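多指ハンドでカップを重ねる方策の学習と評価の手順
最終更新 2023年9月15日

目次
はじめに
用意するもの
時刻合わせ
遠隔操作でのデータ収集
区間ラベルを付ける
前処理
学習
実機での推論
評価の進め方
失敗の分類
つまずきやすい点
残っている課題

はじめに

このページでは、多指ハンドを付けたロボットアームでプラスチックカップを重ねる作業を、模倣学習で学習させて評価するまでの手順をまとめます。対象は、アームとハンドを個別に動かすところまで済んでいて、これから操作方策を学習させたい人です。アームの設置やハンドの初期校正は別ページを見てください。

手法の中心は「区間条件付け」です。一連の動作を接近、把持、搬送、位置合わせ、挿入、解放の区間に分け、方策に現在の区間を推定させながら動作を出させます。もとの案は Lenuța Toma が書いた内部メモで、把持の直後と挿入の直前で画像がよく似てしまい、区間を持たない方策が動作を取り違えるという観察が出発点でした。手がカップを持ってテーブルの上にいる、という点ではどちらも同じ画像になります。区間の推定を入れると、この取り違えが減りました。

カップ重ねを課題に選んだ理由は三つあります。カップは安く、つぶれても替えがききます。うまくいったかどうかの判定で評価者の意見が割れにくい。そして、挿入の途中でカップが傾いたときの修正動作が必要で、単純な位置制御の再生では最後まで行きません。多指ハンドは平行グリッパに比べてカップの壁を変形させやすく、握る力の影響も見られます。

用意するもの

アーム。手首のカメラや力覚センサは必須ではありません。このページの手順は関節角と関節電流が読めれば動きます。

多指ハンド。指ごとに位置指令と電流上限を設定できるもの。電流上限を設定できない機種では、把持の節の手順をそのまま使えません。

遠隔操作の装置。手袋型でもカメラによる手の追跡でもかまいません。私たちは手袋型を使っています。

固定カメラと、作業者側の視点を撮るカメラ。方策の入力に使うのは固定カメラだけです。作業者側の映像は、ラベル付けで判断に迷ったときの確認と、失敗の分類に使います。

カップ。色違いで同じ形のもの。メーカーが混ざると縁の厚みや壁の傾斜が変わり、挿入の深さがそろわなくなります。最初は同じ型番だけでそろえてください。

テーブルを覆う布。無地で光沢のないもの。天板が直接見えていると照明の反射が映り、カップの縁の検出が不安定になります。布はテーブルの縁まで引いてしわを伸ばし、端を垂らしておきます。裏をテープで留めておくと、カップを引きずったときに布がずれません。

紛れ込み用の物。飲料のボトル、菓子の袋、ハンガーのような、作業に関係のない日用品です。データ収集の後半と評価で使います。

ソフトウェアは次の四つです。

Stasach 遠隔操作と記録
Gokano 区間ラベルの付与
Oprea 前処理と学習
Tola 実機での推論と評価の記録

四つとも設定ファイルは共通の形式なので、作業ディレクトリに一つ置いて全部から読ませます。別々に置くと関節の並び順が食い違ったときに気付けません。

時刻合わせ

最初に時刻を合わせます。地味な作業ですが、ここがずれていると後の工程を全部やり直すことになります。

アームの制御周期、ハンドの制御周期、カメラの撮影周期はそれぞれ違います。Stasach は受信時刻をすべての記録に付けますが、受信時刻は撮影時刻ではありません。私たちの構成では、カメラの画像は撮影から130ミリ秒遅れて届いていました。この遅れを補正しないまま学習させると、方策は「少し前の画像を見て今の動作を出す」ことを覚えます。ゆっくり動く搬送区間では目立ちませんが、把持の瞬間には指が早く閉じるか、遅れて閉じるかのどちらかになります。

遅れの測り方

1. ハンドの指を一本だけ、開いた状態から閉じた状態まで素早く動かす指令を出します。
2. 指令時刻、関節角が変わり始めた時刻、画像の中で指が動き始めた時刻を記録から読み取ります。
3. 関節角の変化と画像の変化の差を遅れとします。指令時刻との差を使ってはいけません。ハンド自体の応答遅れが混ざります。
4. 繰り返して中央値を取ります。

測った値は設定ファイルの camera_delay に書きます。カメラを替えたとき、USB の口を替えたとき、露光時間を変えたときは測り直します。露光時間を忘れがちです。部屋を暗くして自動露光のまま撮ると、遅れが伸びます。露光は手動で固定してください。

遠隔操作でのデータ収集

記録を始める前に、Stasach の確認モードで操作者の手とハンドの対応を見ます。親指と人差し指の先を合わせたとき、ロボット側でも指先が向かい合っていれば十分です。指の付け根の角度まで完全に合わせようとすると時間ばかりかかり、作業の成績には影響しませんでした。

一つの記録は、カップを一つ取り、別のカップに重ねて手を離し、初期姿勢に戻るまでとします。続けて三つ目を重ねる場合も、いったん初期姿勢に戻って別の記録にします。すでに重なっているカップの上にさらに重ねる記録も必ず入れてください。受け側のカップの中に別のカップが入っていると、縁の見え方が変わり、挿入できる深さも浅くなります。空のカップへの挿入だけで学習した方策は、重なったカップに対して手を下げすぎ、壁をつぶします。

操作者は二人以上にします。私たちの場合は Cosmin Roman と Danica Kubíček が担当しました。Cosmin は真上から下ろすやり方で、Danica は片側の縁を先に当ててから起こすやり方です。当初は動作がばらつくことを心配して一方にそろえようとしましたが、両方入れた方が結果は良くなりました。縁を先に当てるやり方の記録には、傾いた状態からの復帰が自然に含まれるためだと考えています。

集める順番は次のとおりです。

第一段階。カップだけを置き、位置を変えながら記録します。受け側のカップはテーブルの中央寄りから始め、慣れてきたら手前や端に広げます。

第二段階。余分なカップを一つ立てておきます。重ねる相手にも取る対象にもならないカップがある状況です。どの色を取ってどの色に重ねるかは記録の先頭で指定します。

第三段階。紛れ込み用の物を置きます。ボトルのように高さのあるもの、ハンガーのように平らで線の細いもの、透明な袋のように反射するものを混ぜます。ハンドの通り道を完全にふさぐ置き方はしません。障害物回避はこの課題の対象外です。

失敗した記録も消さずに残し、記録の末尾で失敗の印を付けます。前処理で使い分けます。途中でカップを落とし、同じ記録の中で拾い直して最後まで行ったものは失敗にせず、そのまま成功として扱います。

最終的に学習に使った記録は291本でした。第一段階だけでもある程度は動きますが、第三段階を省くと、テーブルに物が増えた途端に接近区間の軌道が乱れます。

操作者が疲れてくると、把持の前に手を止める時間が長くなります。停止が長い記録ばかりになると、方策も把持の前で止まります。短く区切って交代してください。

区間ラベルを付ける

Gokano で記録を開くと、画像と関節角、指の電流が同じ時間軸に並びます。区間の境目は次の基準で決めます。

接近の終わり。手の移動がほぼ止まり、指が閉じ始める時点。

把持の終わり。指の電流が上がって落ち着き、カップの底が布から離れる時点。底が見えない向きのときは、手首の高さが上がり始めた時点で代用します。

搬送の終わり。持っているカップの底が、受け側のカップの縁の内側に水平方向で重なった時点。

位置合わせの終わり。持っているカップのどこかが受け側の縁より下に入った時点。傾いたまま片側だけ入った場合も、ここで挿入に切り替えます。

挿入の終わり。下降が止まり、指が開き始める時点。

解放の終わり。すべての指がカップから離れた時点。

一番意見が割れるのは、位置合わせと挿入の境目です。最初の版では「カップがまっすぐ入った時点」としていたため、ラベルを付ける人によって結果が違いました。まっすぐかどうかは一枚の画像では決めにくく、カメラの向きにも左右されます。縁より下に入ったかどうかに改めてからは、二人のラベルがほとんど一致するようになりました。

作業者側の映像は、固定カメラから縁が指に隠れているときだけ開きます。常に両方を見ながら付けると手間が倍になるわりに、境目はあまり変わりません。

後戻りした記録の扱いも決めておきます。挿入を始めたカップが引っかかり、いったん持ち上げてやり直した場合、持ち上げた時点で位置合わせに戻します。区間は一方向に進むものと決めてしまうと、こういう記録にラベルを付けられなくなります。Gokano の初期設定は一方向なので、allow_back を true にしてください。

前処理

ラベルを付け終えたら Oprea に渡します。

oprea prepare --config task.yaml --records ./records --labels ./labels

この命令で、時刻の補正、周期の統一、画像の縮小、停止部分の間引きが行われます。

停止部分の間引きには注意してください。操作者が考えている間の停止は不要ですが、把持の直後に指の電流が落ち着くのを待つ停止は必要です。手首が止まっているというだけの条件で間引くと両方が消えます。指の電流の変化量も条件に加え、手首も電流も動いていない部分だけを間引きます。

画像は色をそのまま残します。途中で白黒にする案も試しましたが、色の指定に従う必要があるので当然うまくいきません。色相の揺らぎを加える処理も弱めにしてください。強くかけると、青と水色、赤と桃色の区別が失われます。明るさの揺らぎは強めでかまいません。

失敗の印が付いた記録からは、失敗の直前までの接近と把持だけを取り出して使えます。使わなくても学習は成り立ちます。私たちは使いました。

動作の表現は、手首については現在位置からの差分、指については絶対角度です。指も差分にすると、閉じる動作の誤差が積み重なって握りが緩くなります。Primo Mazza が両方を比べ、指だけ絶対角度にする形に落ち着きました。

学習

学習の命令は次のとおりです。

oprea train --config task.yaml --phase-conditioned --warmup 2000

最初の2000ステップでは区間の推定だけを学習させ、動作の損失は加えません。最初から両方を同時に学習させると、区間の推定が当てにならないうちに動作側が区間を無視することを覚えてしまい、あとから区間の情報を使わなくなります。学習曲線では差が見えないので、この症状は実機で動かすまで気付きにくいです。

動作側に渡す区間は、学習の初めは正解ラベル、途中から推定結果に切り替えます。切り替えは急に行わず、推定結果を使う割合を少しずつ増やします。正解ラベルだけで最後まで学習させると、実機で推定が揺れたときに動作が大きく振れます。

確認する項目を挙げておきます。

区間の混同表。位置合わせと搬送の混同は多少残ってもかまいません。把持と位置合わせの混同が残っている場合は、ラベルか時刻合わせに問題があります。

指の角度の誤差。把持区間だけを取り出して見ます。全体の平均では、動きの少ない搬送区間に隠れます。

手首の高さの誤差。挿入区間だけを見ます。空のカップに入れる記録と、重なったカップに入れる記録を分けて集計してください。

検証用の記録は、配置ごとに分けて取っておきます。同じ配置で続けて撮った記録が学習側と検証側に分かれると、検証の値が実力より良く出ます。Mairéad Mulligan が一月に分け方を見直したとき、それまで最良と思っていた設定の順位が入れ替わりました。

実機での推論

学習したモデルを Tola に読み込みます。

tola run --model ./out/last --config task.yaml --pick blue --place orange

pick に取るカップの色、place に受け側の色を書きます。最初の実行では --slow を付け、手首の速度を落としてください。非常停止のボタンは手の届く場所に置き、テーブルの縁より内側に手を入れないこと。

指の電流上限は、カップの壁が目に見えてへこまないところまで下げます。決め方は、手でカップを支えてハンドに軽く握らせ、カップを静かに引いてみることです。抜けるようなら少し上げます。薄いカップでは、滑る強さとへこむ強さの間がかなり狭くなります。指先に薄いゴムを貼ると楽になりますが、その場合はデータ収集の前に貼ってください。収集後に貼ると摩擦が変わり、指の閉じ方が合わなくなります。

推論中の区間は画面に表示されます。区間の表示が一瞬だけ飛ぶのは問題ありません。Tola は直近の推定を平滑化してから動作側に渡しています。ただし平滑化の窓を長くしすぎると、挿入が終わっているのに下降を続けます。窓は短い方から試してください。

挿入区間では、手首の下向きの速度に上限をかけます。さらに、アームの関節電流が基準を超えたら下降を止めて区間を保持し、電流が下がるまで待ちます。待っても下がらないときは、少し持ち上げて位置合わせに戻します。この処理は学習とは独立した規則で、方策の出力より優先されます。

評価の進め方

評価は、一つのモデルにつき60試行で行います。内訳は、カップだけの配置、余分なカップを立てた配置、紛れ込み用の物を置いた配置を同数にします。受け側が空の場合とすでに重なっている場合も、それぞれの中で同数にそろえます。

配置は事前に作った表から順に再現します。評価者がその場で決めると、無意識のうちに簡単な配置へ寄っていきます。表にはカップの位置と、取る色、受ける色だけを書きます。紛れ込み用の物は大まかな領域だけを指定し、向きは置いた人に任せています。

モデルの名前は評価者に見せません。Tola の --blind を使うと、候補のモデルが順不同で呼び出され、記録には番号だけが残ります。どのモデルの結果だったかは、全試行の判定を終えてから照合します。

判定は段階別に付けます。

把持。カップを持ち上げ、搬送が終わるまで落とさなければ成功。

挿入。持っているカップの底が受け側の縁より下に入れば成功。傾きは問いません。

完了。手を離したあと、カップが立ったまま重なっていれば成功。受け側が倒れたり、最初の位置から大きくずれたりした場合は不成功。

最後の結果だけで比べると、違うところで失敗しているモデルが同じ成績に見えてしまいます。段階別に付けておけば、手を入れる区間が分かります。
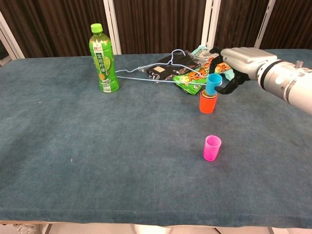
挿入の判定で迷うのは、傾いたまま途中まで入った状態で動作が終わった場合です。この場合、挿入は成功、完了は手を離したあとの状態で決めます。手を離さないまま制限時間に達したときは、完了を不成功とします。評価者が手を出してカップを直した試行は、どの段階まで進んでいても手を出した時点以降を不成功とし、やり直しはしません。

区間条件付けの有無を比べた結果は次のような傾向でした。把持の段階ではほとんど差がありません。差が出たのは挿入で、区間条件付けを入れたモデルの方が、受け側のカップが重なっている配置で明らかに良くなりました。区間を持たないモデルは、位置合わせの途中で指を閉じ直す動作が混ざり、そのはずみでカップの向きが変わることがありました。映像を見直すと、閉じ直しは手が低い位置まで来たときに集中しています。把持のときと手の高さが近く、画像が似る場所です。

紛れ込み用の物の影響は、予想より小さいものでした。ボトルや袋を置いても、取る色と受ける色が離れていれば成績は大きく変わりません。影響が出たのは、受け側のカップに近い色の包装が、手のすぐ後ろに来たときです。位置合わせの途中で手首がその方向へ少し寄り、縁に当たります。物の数を増やすより、色と位置の組み合わせを変える方が試験としては厳しくなります。

失敗の分類

不成功の試行は、映像を見て次のどれかに分けます。複数に当てはまるときは、時間的に先に起きたものを選びます。

握り損ね。指がカップを囲む前に閉じた、またはカップを押し倒した。

滑り。持ち上げたあと、搬送中にカップが指から抜けた。

握りすぎ。カップの壁が変形し、底の形が崩れて挿入できなくなった。

縁への衝突。受け側のカップの縁に底が当たり、受け側が動いた、または倒れた。

浅い解放。十分に入らないうちに指が開いた。

深追い。入ったあとも下降を続け、電流の規則で停止した。

引き抜き。手を離したあと、指がカップに触れたまま上がり、重ねたカップを持ち上げた。

取り違え。指定と違う色を取った、または違う色の上に運んだ。

引き抜きは多指ハンドに特有の失敗で、平行グリッパではほとんど見たことがありません。五本の指を同時に開いても、最後に離れる指がカップの縁に残ります。解放区間で先に親指側を開き、少し待ってからほかの指を開くように遠隔操作で教えると減ります。すでに集めたデータでこうなっていない場合は、解放区間だけを追加で集めても効果があります。

分類は二人で別々に行い、食い違ったものだけ話し合います。縁への衝突と浅い解放の区別がよく食い違います。当たったあとで手を離したのか、当たる前に指が開いていたのかを、映像ではなく指の角度の記録で確かめてください。

つまずきやすい点

接近の途中で手が止まる
停止部分の間引きが足りないか、操作者の停止が長い記録に偏っています。停止の長さの分布を記録ごとに出し、極端なものを外して再学習します。

把持の位置が毎回同じ向きにずれる
カメラが動いていないか確認します。三脚の脚に触れただけでも、縁の位置は変わります。床に脚の位置をテープで記し、固定カメラの基準画像と見比べるのが早いです。

区間の推定が把持から先に進まない
指の電流の符号や単位が、収集時と推論時で違っている可能性があります。ハンドのファームウェアを更新したあとに起きたことがあります。

挿入でいつも同じ側の縁に当たる
ハンドの取り付け角度を疑います。手首のねじが緩むと、把持はできても持ったカップの傾きが変わります。

布が動く
縁に当たったあとに受け側のカップを直しても位置が戻らないときは、布ごとずれています。しわが残っているとカップの底が傾き、次の試行にも影響します。試行の合間に布の端を引いてください。

透明感のあるカップで縁が見つからない
照明が強すぎると壁の明るい筋を縁と取り違えます。真上の照明を弱め、横から柔らかい光を足します。

残っている課題

カップの大きさを変えた場合はまだ評価していません。予備的に少し大きいカップを握らせたところ、把持は通りましたが、挿入の高さが合いませんでした。重なりの段数が増えたときも同じ問題が出ます。手首の高さを画像から決めさせるだけでは足りず、接触の情報を方策に直接入れる必要がありそうです。

もう一つは後戻りの学習です。いまは電流の規則で持ち上げて位置合わせに戻していますが、戻したあとに同じ場所へ下ろしてしまうことがあります。遠隔操作の記録には後戻りが少ないので、わざとずれた状態から始める記録を追加で集めているところです。集め方が固まったら、データ収集の節に書き足します。

設定ファイルのひな形は Oprea の examples/cup_stack に入っています。関節の並び順は自分のハンドに合わせて書き換えてから使ってください。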